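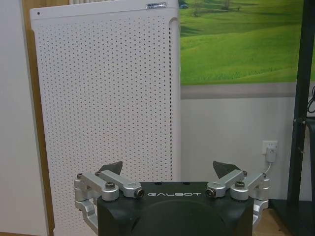 Figure 1. Air purifier, Holloway main room, perforated front panel.

Holloway Room Renewal: Progress Report to the Cendent Grant Office
Reporting period ending November
Prepared by Oľga Havlíček, project lead

1. Status

The work under this grant covers the main room at Holloway: floor, walls, window dressing, television and cabling, and air treatment. Floor, walls and curtains are complete. Air treatment is in service and being logged. Television and cabling are in place but not accepted. The daily cleaning routine started during this period and is the subject of section 5.

The schedule allowed 11 weeks from the start of floor work to handover. The cabling item will hold handover until it is closed. No other item is on the critical path.

2. Floor and walls

Flotine laid the floor in light tan wood in a herringbone pattern. The first inspection found two boards proud of their neighbors near the door. Flotine lifted and reset them, and a straightedge check by Lorenz Ruchti found no remaining lip that would catch a mop frame or a chair foot. The seams run on the diagonal to the walls, so fine debris tends to collect in the joints instead of along one line. This affects how the floor should be swept and is covered below.

The black baseboard was fitted after the floor. The sealant bead between baseboard and wall was redone once on the gray wall after it shrank. The second bead has held.

The meadow mural on the television wall was retained from the previous fit-out at the request of the room's users. It was cleaned with a damp cloth and a neutral cleaner, tested first on a small area low down. No retouching was done. The painted window at its right edge had some scuffing, which was left as found. A quote for retouching was received and declined.

3. Television, stand and cabling

The television stand was assembled by Hosedine and placed between the mural and the curtain. The position was chosen to keep the screen out of direct window light in the afternoon. Jalen Van Dusen checked the stand for movement with the shelf loaded and found it acceptable. The feet do not mark the floor.

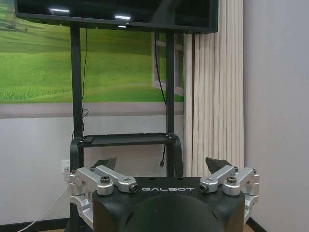
Cable management does not meet the specification. The specification calls for all leads to be tied to the posts over their full length, with no free loops and no unterminated plugs within reach of a seated person. At inspection the lead on the left post had slack near the shelf, and a second lead, coming down from behind the television on the right, ended in a plug hanging above the base. The lead running from the area of the wall outlet toward the corner also needs a surface channel. It crosses the route used by the mop and the vacuum, and a pull on it could unseat whatever it feeds.

Hosedine has accepted all three points. The proposed remedy is as follows.

Left post: take up the slack behind the shelf and fix it with reusable ties.
Right post: identify the lead, then either connect it or remove it completely. Coiling it behind the television will not be accepted.
Outlet to corner: white surface channel fixed above the baseboard, with the end cap left removable.

The remedy is within the original contract price. Rostyslav Kravets will inspect it against the written specification and not against the photographs, which do not show the back of the television.

4. Air treatment

The purifier is a floor-standing unit with perforated panels and a slatted top grille. It was bought under the equipment line, which was capped at $1000 including the first spare filter. The purchase came in almost 11 percent under the cap. We request permission to carry the difference to the filter line for next year.

Placement went through two revisions. The first position was close against the wall and was dropped after the wall side of the housing gathered dust much faster than the other sides. The second position was in front of the curtain, where the lower folds moved toward the panel when the unit ran on its high setting. The present position is in the open part of the floor, away from both. The drawback is that the unit now stands in the cleaning route and has to be worked around, and this adds a small amount of time to each pass.

Panel cleaning is done with a soft brush attachment, top to bottom. Wiping with a wet cloth was tried and stopped. It pushed lint into the holes, where it had to be picked out by hand. The top grille is brushed along the slats.

The filter log is kept by Desmond Villanueva. Entries are consistent for the whole period except for one gap, when the log sheet was taken down for copying and not put back until the following morning. No conclusion on filter life can be drawn from one period.

5. Cleaning routine

The routine is a floor pickup and dry sweep at 11 a.m., with a damp mop in the evening when the room is free.
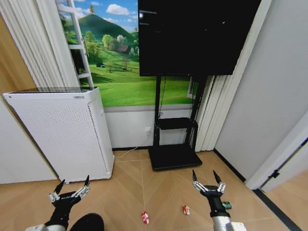 Pickup before sweeping has become the controlling step of the morning pass. In the first version of the routine it was left to the judgment of whoever held the broom, and small items were often pushed ahead of it as far as the baseboard. The instruction now reads that anything larger than a coin is picked up by hand or tool before the broom comes out. Items of the kind seen on the open floor in the foreground, small and red and white, stand out well against the light tan boards and are rarely missed. Dark ones are harder. The small green object on the same stretch of floor is the type that gets overlooked near the baseboard, where it would sit against black. The walk has been changed to start along the gray wall and finish at the purifier.

Sweeping is done at an angle to the planks. A stroke that follows one set of seams drives grit into the other set. Ruchti has asked for a wider, softer broom head, and one is on order from the existing supplies budget.

6. Items for decision

Approval is requested to carry the equipment balance to the filter line, as set out in section 4.

Confirmation is requested that handover may be split, with floor, walls and curtains accepted now and the television item accepted after the Hosedine remedy. If Cendent prefers a single handover, the floor warranty will start late by the same interval, and Flotine has agreed to this in writing.

The signed inspection sheets and the filter log are attached separately. Questions on cabling should go to Kravets, and all others to Havlíček.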